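Ondolel - microwave sweets recipe set
Data card, last updated Dec 12, 2025

Summary

Ondolel is a small collection of home recipes for milk and nut sweets made in a microwave oven. Each recipe was typed up from handwritten cards and checked for missing amounts. Text only, in English.

Files

recipes.csv - one row per recipe
steps.csv - one row per step, linked by recipe_id
units.txt - how cups and spoons were turned into grams

Fields in recipes.csv

recipe_id - short code, never reused
title - name as written on the card
power - high, medium or low
total_seconds - cooking time with standing time left out
serves - blank if the card did not say

Times

Cooking times are stored in seconds. "Cook 2 minutes, stir, cook 90 seconds more" becomes 2 steps, and total_seconds is the sum. Where a card says "until thick," the step has no time and the flag open_ended is set to yes. Please don't fill these in with a guess. Milk powder fudge behaves very differently from one oven to the next.

Changes

Version 4 splits ghee and butter into separate ingredients. They were merged in the April release, which made the coconut squares come out wrong if you followed the file. Spelling of cardamom is now the same everywhere.

Known gaps

Bowl size is missing for most of the older cards. Condensed milk is listed by can, and can sizes differ - see units.txt before you scale anything up.

Related sets

Buloden has the stovetop versions and uses the same recipe_id codes.

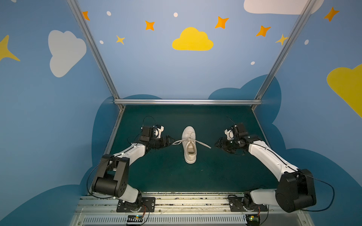 White sneaker with the lace untied, two robot arms.

Use

Free for personal and classroom use. If you print the recipes, keep the recipe_id next to the title so corrections can be matched.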